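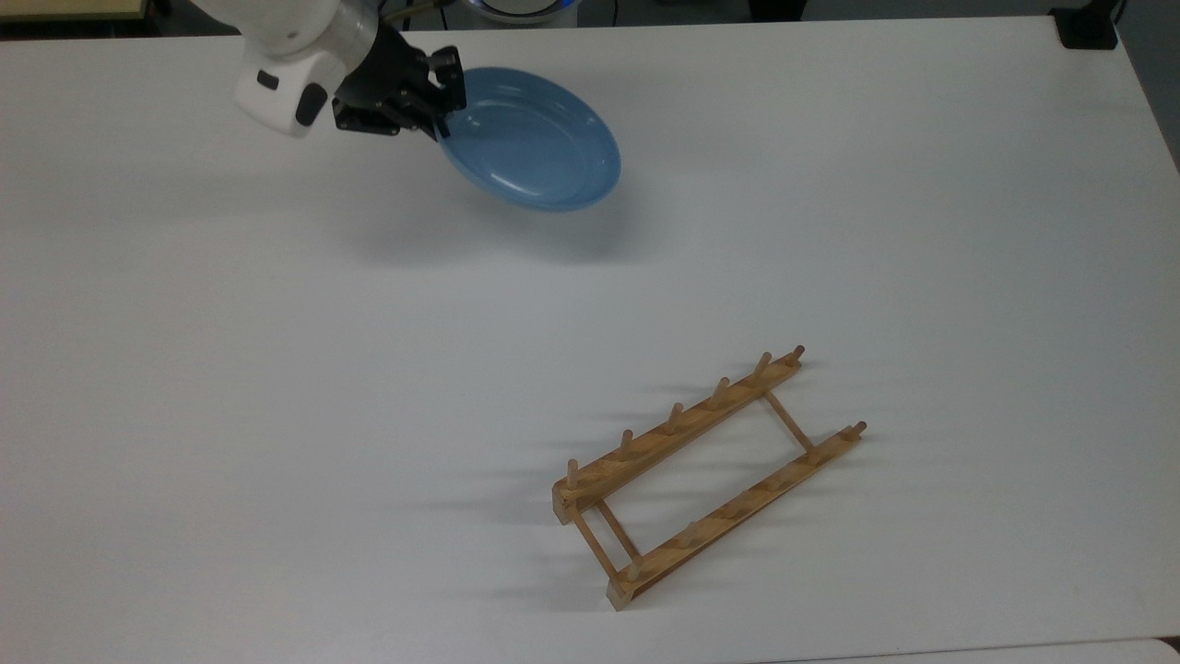

Light blue plate held by a gripper over a white work surface.

Police holding my van as evidence, no charge against me. How do I get it back?

Asked in: Crime and policing > Seized property
Status: open

My van was taken from outside my unit in Pandholm in February and used by two men in a warehouse burglary in Prulldale, 70 miles away. Police recovered it the same night. Both men have been arrested and released on bail. I gave a statement as the owner and was told I am a witness only.

The van is at a compound run by a contractor called Plukard. I have asked for it back three times by phone. The first person said it was waiting for forensics. The second said forensics had finished and the officer in the case had to sign a release. The third said it would be kept until trial. Nothing in writing from any of them.

Plukard have now sent a letter asking for £146 recovery charge plus daily storage. There are also tools in the back, marked Amano, which I need for work. I have not claimed on the insurance because the excess is £500 and the van is old, but it runs.

Questions:
Can they keep it until trial if the forensic work is done?
Am I liable for the storage?
Can I get the tools out separately?

England, if that matters.

Hubert Żak

Answer 1

They can keep it as long as they want if it's evidence. My brother in law waited over a year for a motorbike. Just claim on the insurance and let them argue about it.

Answer 2 (marked as helpful)

The answer above is wrong on the first point. Taking your questions in order.

Retention. If the van was seized under the Police and Criminal Evidence Act 1984, section 22 applies. Property may be retained for as long as is necessary in all the circumstances, including for use as evidence at trial or for forensic examination. Section 22(4) says it may not be retained for those purposes if a photograph or copy would be sufficient. For a vehicle already examined, photographs and the examiner's report are often enough, but the defence may want their own examination before release. With suspects on bail and no charge yet, expect that to be the reason given. Ask for it to be stated.

Write to the officer in the case, by email, with the crime reference in the subject line. Include:
registration and chassis number
proof of ownership (purchase invoice or finance settlement; the V5C shows the registered keeper and is not proof of title)
a request for release, citing section 22(4)
if refused, a request for the reason and a review date

Copy it to the property office. Phone calls do not leave you much to rely on later.

Storage. Depends on the power used to recover it. Charges for vehicles removed under road traffic powers are set by regulations and normally fall on the owner. Where a vehicle is held purely as evidence, many forces pay for that period and charge only from the date of the release notice. Ask Plukard which power is on their recovery sheet and ask the force who is paying. Do not pay on the strength of the first letter, but do answer it, and say that the liability is disputed.

Tools. Treat them as separate items. Send a list with serial numbers where you have them. If they are not on the exhibit list there is little basis for holding them. If they are, the same section 22 test applies to each one.

If you get no proper reply, make a formal complaint to the force's professional standards department. After that there is an application to the magistrates' court under the Police (Property) Act 1897, or a county court claim for the return of goods. The magistrates' route is cheaper but unsuitable if anyone else claims title. Take advice before issuing either.

Answer 3

Agree with answer 2. Two additions.

Tell the insurer now even if you do not intend to claim. Most policies require theft to be reported promptly, and a late report can be held against you if the van turns out to be damaged. If you claim and they pay out for total loss, the van usually becomes theirs and you lose the right to have it back.

When it is released, check it at the compound before signing. Fingerprint powder is hard to get out of fabric, and they had the door trims off mine. Note any damage on the release form. Bring photo ID and both keys if you still have them.

Comment from Hubert Żak

Thank you. Email sent to the officer and property office. Plukard say their sheet reads "evidential hold" and they will put the invoice on hold pending a reply from the force. Tools list to follow once I find the receipts.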